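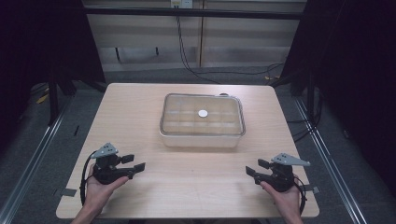

**1/** OK so we're finally booked for Carkasmont in May, three buses' worth of eighth graders and me with a clipboard. A few of you asked how I plan these trips, so I'm putting it all in one thread.

**2/** We went with Sutanero for the package this time. Grolton was cheaper on paper, but their quote left out the museum passes and every single dinner. Read the exclusions page before you fall in love with a price!!

**3/** The old parliament is free for school groups, but you have to request a slot in writing. I asked in the fall and got the 2 pm tour. Mornings were already gone (I know, I know, I should have asked in the summer).

**4/** Please don't try to do the Kazlauskienė Museum in an hour. It has 400 pieces in the maritime hall alone and the kids always get stuck at the ship's bells. I give it a full morning now, and we eat lunch on the back steps.

**5/** Hill fort or riverfront if it rains? Riverfront. The fort path turns into pure mud and you'll be hearing about ruined sneakers all the way home.

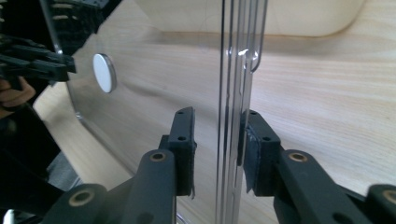 **6/** Money stuff: our parent fundraiser brought in $4000, which covers the bus deposit plus help for families who need it. I send the payment schedule home early and repeat it until everyone is sick of me.

**7/** Rooming lists. Let them pick one friend each, then you do the rest. I tried letting them sort it all out themselves once and it took the whole of homeroom, plus tears.

**8/** Final forms are due 20/05/2026 and we leave the week after. If you've taken a group up to the lighthouse, tell me whether the stairs are OK for a kid with a knee brace? The website says "moderate" and I have no idea what that means.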